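Teaching Grippers to Let Go of Plastic
By Hawi Hailu
June
3 min read

Film packaging is the material Ayana Gashaw would drop from her benchmark if she could. "Rigid boxes have a pose," she said on a call from the Darnside lab, where she runs the manipulation group with Kidus Negash. "A bag of tissues has a pose for as long as you leave it alone."

The group's current work, under the project name Umis, asks whether a grasping policy can be trained entirely on demonstrations recorded with a hand-held gripper, with no robot present during collection. A person carries the tool through the task while a camera mounted on it records. The policy sees only those recordings and is then run on an arm fitted with the same fingers.

The data set is small by current standards. Gashaw's group kept 226 demonstrations, all tabletop, mixing soft packages with hard containers. On rigid objects the resulting policy completed 93 percent of its trials. On film-wrapped objects it completed 83 percent, and Gashaw considers the second number the more useful one.

"The failures are grouped," she said. "Most of them happen at contact. The finger touches the film, the film moves, and the policy keeps closing on a surface that has gone somewhere else."

Negash attributes part of this to the viewpoint. A camera fixed to the tool gives a close view of the fingers and a poor view of everything past the object. Glossy film adds highlights that shift with every small rotation of the wrist. The group tried masking the highlights and saw no gain. Shortening the prediction horizon to 5 steps helped more, at the cost of slower motion.

Objects placed against one another are a separate condition in the protocol.

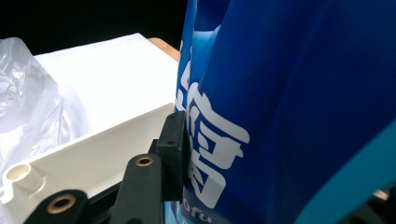 "When a soft package touches a hard box, you have two different contact problems and one gripper," Gashaw said. "Push on the box and it translates. Push on the package and it deforms first, then it translates, maybe." Demonstrators handle this without being told to. They slow down before contact — the recordings show it clearly in the tool velocity — and the policy picks up the slowing but not always its timing.

She is cautious about transfer. The Tekleab arm used for evaluation is stiffer than a human wrist, and the group has not tested a compliant one. Yurani Ríos is repeating the film trials with a force signal added to the input. Those results are not ready.

Asked whether more demonstrations would close the gap, Gashaw said she doubted it. "More of the same contacts, no. Worse contacts, possibly. Our demonstrators are too good at this."

Recent
Calibration drift in low-cost wrist cameras
Desta Assefa on grasp metrics and what they leave out
Notes from the Gurkberg manipulation workshop
Tool velocity as a training signal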